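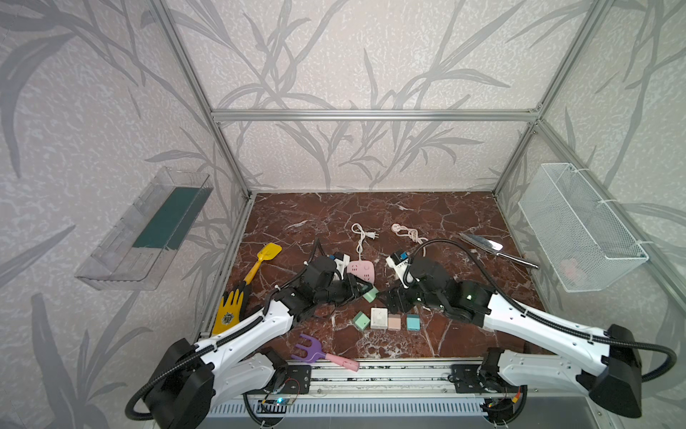
Issue 20, page 80

Gallery > Worktops and Surrounds > Marble, dark

Three-sided surround on a marble top, Nirnley workshop

The gallery covers work surfaces with a fixed surround on three sides and an open front. This entry is the dark marble top at Nirnley, listed in the April index under Trallau, the name of the room. The surround is slotted aluminum extrusion, silver, joined with corner brackets. The clear opening at the front is 1230 mm, and the posts stand 590 mm above the top.

Wall covering: bamboo pattern in grays, large repeat, pale ground. The roll was sold as Flamusex and is no longer in the supplier's list. A large repeat is difficult to match at the corners on walls this small. We cut the back wall first and worked outward, and accepted a mismatch on both returns. The side walls angle outward toward the front, so each drop was marked from a paper template. A plumb line gives the wrong cut on these.

Storage, left wall: clear plastic shelf bin with a slotted front edge, hung about halfway up. A dark teal-green panel is kept in it. Clear bins show their contents from across the room but scratch early - wash with a soft cloth only.

Storage, right wall: white wire-mesh basket on white cable ties, at a similar height to the bin. Cable ties leave no holes in the covering and can be cut when the basket has to move. Check them for slack when the top is cleaned. Mesh this fine will hold small items that would drop through an ordinary wire basket.

Top: deep maroon-brown marble with thin white and pink veins. Wipe with plain water and dry at once. Vinegar and citrus cleaners etch marble and the mark does not wipe off. Metal tools go on a mat. The yellow toy shovel and the yellow work glove with dark gray finger coating, both on the left side, belong to the loose set indexed as Sakai. White cords are in the same set and are difficult to sort by length once tangled, so they are coiled separately for storage.

Notes on the entry: dimensions were taken with a steel tape between inside faces. The earlier index gave the opening to the outside of the posts, and readers working from that copy should correct it. The covering has been wiped twice with a barely damp sponge. Rubbing lifts the ink on the darker stalks - blot instead.

The next entry in this section is a painted top with a two-sided surround.

Contact the gallery desk | © 2022 Nirnley | Page revised 7 Dec 2022 | Back to top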